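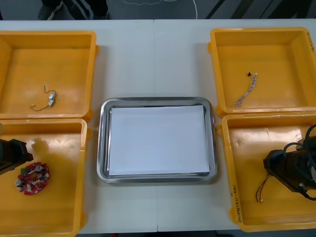

古いラジオを直すのをやめて、直した記録をつけるほうに時間を使うようになって二年たつ。きっかけは六月に、前に直したはずの一台がまた鳴らなくなったこと。どこを触ったか全然覚えていなかった。外した部品の置き場も決めていなかった。黄色い箱をいくつか並べて、細い線の先に白いコネクタがついたようなものは一本だけで一箱使う、くらいの贅沢をしたほうがあとで楽。

記録といっても大学ノート一冊。左のページに日付と症状、右に触った場所。図は下手でいい。最初は表計算でやっていたが、手を洗ってからでないとキーボードに触れないのでやめた。

ノートは一台につき見開き一つから始めて、足りなければ後ろのページに飛ばす。飛ばした先のページ番号を必ず書く。これを忘れて半日探したことがある。

症状の欄は「鳴らない」で済ませない。電源を入れてランプがつくか、雑音は出るか、つまみを回すとガリガリいうか。預けてくれた人の言い方もそのまま写しておく。マレク・コラールさんの台所ラジオは「朝だけ機嫌が悪い」と書いてある。結局、朝だけ使っていたからだった。

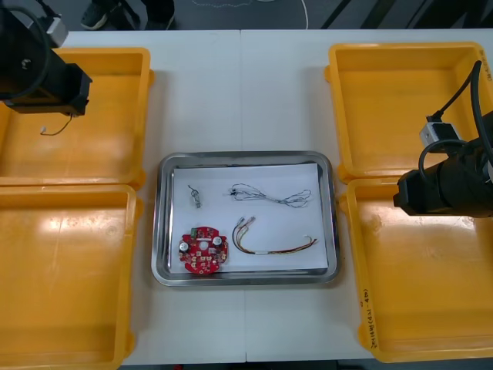

コンデンサの交換は、数より順番でつまずく。まとめて外すと極性も位置もあやしくなるので、一つ外して一つつける。外した古いほうは捨てない。ステンレスの浅いトレイに白い紙を敷いて、間をあけて置いておく。足の曲がった小さな円筒の部品は、紙が白いと見つけやすい。うちでは置いた順に番号をふって、ノートの番号と合わせている。

容量の読み違いもよくやる。前に100と書いてあるのを桁違いに読んで、音が妙にこもったまま一週間使っていた。ノートには読んだ値と測った値を別々に書くようにした。面倒だけど二列にしただけで間違いが減った。

ダグマル・ブラベツさんから「直した記録なんて誰が読むの」と聞かれた。自分が読む。あとは次に持つ人。裏蓋の内側に、年と交換した部品だけ書いた紙を一枚入れている。前の持ち主の紙が出てきたことも一度あって、かなり助かった。
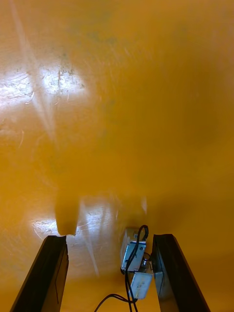
その紙は万年筆で書かないこと。熱でにじむかどうかは知らないが、湿気でにじんだのは見た。鉛筆がいちばん読める。貼るならテープの糊が木に残るので、封筒に入れて画鋲の古い穴を使う。

部品代は一台ごとに分けて書いている。前回の台所ラジオは送料抜きで370円だった。修理代をもらうかどうかは人によるが、内訳が残っていると話が早い。

ノートは今六冊目。一冊目は字が汚くて自分でも読めないところがある。清書しようかと思ったけれど、写し間違えるほうが怖いのでそのままにしてある。

次はリュビツァ・コペツキーさんから預かった卓上型。症状の欄は今のところ「右に傾けると鳴る」の一行だけ。裏蓋のねじが一本違うので、前に誰か開けている。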